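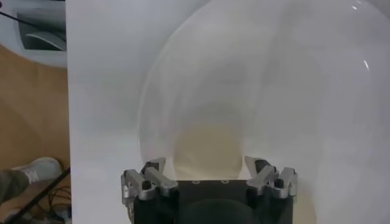

The view from the wrist camera, fingers open, coming up to the clear dome.

Home | Projects | Teaching log | FAQ | Contact

Teaching a robot arm by hand: your questions
Posted December 2022 by Upadhyay

I get a lot of the same mail about the Pindance project, so I've put my answers in one place. Pindance is my name for the whole business of getting one arm to do small tabletop jobs by showing it how. If your question is missing, write to me and I'll add it when I get a quiet evening.

Do you write code for each job?
Very little! I do the job with the arm while everything gets recorded, then do it again, and again, and the recordings go into the training. The code I do write is mostly boring stuff like file names and checking that the camera and the joint readings line up in time. (They didn't for most of August. I lost a lot of August.)

What's the difference between showing by hand and showing by remote?
By hand means I put the arm in its floppy mode, grab it near the wrist and walk it through the motion. By remote means I stand off to the side with a controller and the arm copies what I do. I started by hand because it feels natural and you get the hang of it in an afternoon. The trouble is that my own fingers and sleeves ended up in the wrist camera's view all the time, and the robot is never going to see my sleeves when it works alone. So nearly everything I record now is by remote. It's slower to learn and my first week was awful, but the pictures are much cleaner.

Why put the camera on the wrist?
It goes where the fingers go, so the robot always has a close look at what it's about to touch. You get the two metal fingers at the bottom of every picture, and that's handy — the model can see how far open they are without being told. I also keep a second camera on a stand for the wide view. If I could only have one I'd keep the wrist one.

What's with the see-through dome?
I use it for the covering and uncovering jobs. A clear cover is a really good test, much harder than a box. Look at how faint the outline is up close! There's a thin curved edge, a couple of bright glints, and a hazy beige patch showing through from inside. People are pretty good at reading that sort of thing and cameras are pretty bad at it. Depth sensors are worse, at least the ones I've tried; mine would happily report the tabletop as if there was no dome in the way. With plain color pictures and enough tries, I've had better luck.

How do you grab something that big and round?
Slowly. My habit is to open the fingers all the way well before I get there, line up with the middle, and only then come in. If you open them late, you bump the dome and push it across the table, and then the robot learns to bump it too. It copies everything, including your bad manners.

How many tries does one job take?
For the dome lift I kept 730 recordings out of 858. The rest I threw away for fumbles, long pauses or me forgetting what I was doing. An easier job like pushing a block to a line went fine with 311. I know people who won't start training below 2000, and maybe they're right, but they also have more patience than me.

Should I keep the recordings where I make a mistake?
Keep the ones where you make a small mistake and fix it. Those are gold, because the robot will make small mistakes too and it needs to have seen a way out. Toss the ones where you gave up. I used to toss both and my early models would just freeze the moment something slipped.

Does the room need to be tidy?
The table does, in my opinion. I like a plain white top for clear things because there's less behind them to confuse matters. The floor is another story — cables, stand legs, my sneakers, all of it gets in at the side of the picture and it hasn't hurt anything I could measure. I do try to move my feet between recordings so the model doesn't decide that a shoe in the corner means "go."

What about lighting?
Change it on purpose. I recorded my first batch all in one go with the same lamp, and the arm was lovely under that lamp and hopeless at lunchtime. The glints on a shiny cover move when the light moves, so a model that has only seen them in one spot gets attached to that spot. Now I do a few at a time at different hours.

What software do you use?
For recording and playback, a little tool of my own called Brenance. It's ugly and it crashes if you unplug the controller, but it does let me trim the dead time off both ends of a recording quickly. I do the sorting in Clarnumon, my other homemade thing, basically a big grid of clips with a keep button and a toss button.

Can I have a copy of either one?
Brenance yes, once I've fixed the unplugging crash. Clarnumon not yet, it has my folder names baked in all over the place. Send me a note through the contact page and say which arm you're using.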